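Garage Arm Gallery: The Simulator Months

Hi again! If you've landed on this page from the main build log, welcome to the picture section. If you haven't, the short version is that Eftychia Kalogeropoulos and I are building a six-joint arm in the shared workshop on the ground floor of the Plenmont building, and before we let the real one move under its own power we're running everything in a simulated room on my laptop. I'm Nazma, I do the software and the complaining. Eftychia does the metal.

We call the project Hotura. It was the name on a crate we found in the hallway the week we started, and it stuck.

The real arm is slow going. We have the base and the shoulder bolted up, and the elbow is waiting on a bearing we ordered twice (my fault, I got the inside diameter wrong the first time, then wrong again in the other direction). So most evenings I sit on the stool by the drill press and work on the virtual one while Eftychia files things. It's a nice way to spend June, if you don't mind the noise.

A few people wrote in to ask what the practice job is. Small blocks on a long wooden top, pick one up, put it where you meant to put it. I know it sounds like nothing! Our first script needed 273 lines and still drove the fingers straight through the table. The current one is down to 193, and a good chunk of that is me being careful about how fast the wrist is allowed to turn.

I spent far too long on the room itself, too. Eftychia wanted plain gray everything. I wanted a floor with a pattern on it, partly to check the camera angles against something with straight lines and partly for the fun of it, and I had the laptop, so I won. Same goes for the blue joint caps. She has now agreed to paint the real ones to match, and I have that in writing.

On to the pictures, all from the simulator. Click for the big versions.

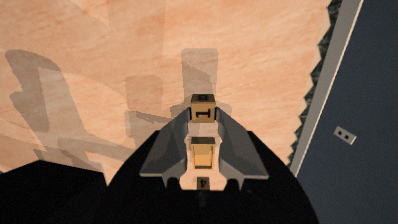

Looking down over the wrist with a little cube between the fingertips. I'm fond of the wood grain. 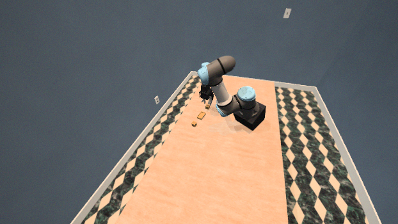

The whole arm on its black base, gripper pointing down and fingers apart, with the small pieces lying in a loose row. 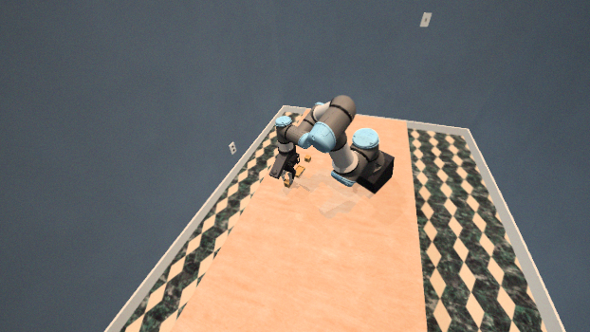
Forearm stretched out to the left and the gripper low over the pieces. You get a good look at the checkered tiles from this side.

The next job is the grip force, and that's where I could use some advice. Right now I close the fingers to a fixed width, which is fine as long as every block is the same size and falls apart the moment one isn't. Eftychia wants a current limit on the finger motor instead, and she's probably right, but I'd need to redo the part of the script I'm proudest of, so I've been dragging my feet. If you've done this on a hobby budget, please write! We've spent nearly 40 dollars on the finger parts so far and would like to keep it in that neighborhood.

We also have to decide on the controller board. The Biswas one has 4 spare channels and a manual that somebody clearly enjoyed writing. The other candidate is cheaper and fits the enclosure we already cut. I keep changing my mind on the walk home.

Pleltavstead folks, yes, we're still planning to bring the arm over to your open workshop once the elbow is in. It will need a solid table, a power strip and somebody to help us get it up the stairs. Bring your own blocks if you like, as long as they're small.

Drawings for the base and shoulder are on the parts page. The elbow drawings will go up when I've measured that bearing a third time.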